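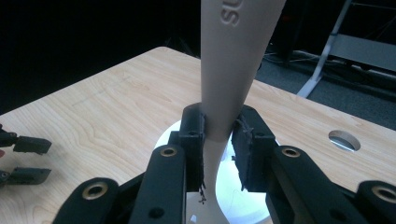
4.3 Recording a demonstration by hand
Each recording teaches the Redska one movement, so decide the start and the end before you take the hand gripper. Close the fingers on the narrow neck of the utensil, with the pads pressing from both sides, and keep the dish on the table behind it.

1. Hold the gripper still and press Record. Wait for 12 frames on the counter.
2. Move slowly, below 50 mm per second.
3. Open the fingers fully, then press Stop.

Note: One recording can contain maximum 2000 frames. Longer recordings are not saved.

Caution: Do not put your own fingers between the link arms when the gripper is closing.

For replay of the recording, see section 4.4.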